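Nodden bin picking software
Progress report to Previco, July 2022
Prepared by Helmi Huttunen

Summary

Work since the April report has gone mainly into the grasp planner and the motion checks that run before each pick. Both are now in the main branch. The recovery module is behind plan and we ask to move its delivery to the next reporting period.

Perception

The segmentation model has been retrained with 300 newly labelled bin views. Small items lying close to a bin wall used to be merged with the wall and were never offered as targets. Most of them now come through as separate objects. Shiny items and scratched metal floors still give holes in the depth data. We fill these with a simple plane fit, and it does well enough when the floor is clear around the item. Marjatta Nurmi is writing up the labelling rules so that the next batch can be done by someone outside the group.

Planning and control

The planner used to treat the arm as bare links. The cables on the outside of the arm take up a good deal of space near the wrist, and low poses in the corners of a bin were being passed as safe when they were not. We have added a padded cable volume to the collision model, tied to the last 3 joints. 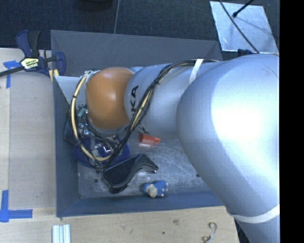

The padding costs some reach. A few poses along the near wall are now refused, and for those the planner tries a steeper approach before giving up on the item. Planning time for a single pick is 130 ms on the lab computer, within the limit agreed with Furukawa.

Tooling

Dririer, our logging and replay tool, can now step through a failed pick and show which check rejected each candidate. It still loses the force readings if a run is stopped by hand. A fix is in review.

Problems and next steps

The calibration between camera and arm drifts over long sessions. For now we recalibrate by hand every morning. An automatic check is planned, and Marjatta will need over 4 days of robot time to test it. The budget is unchanged.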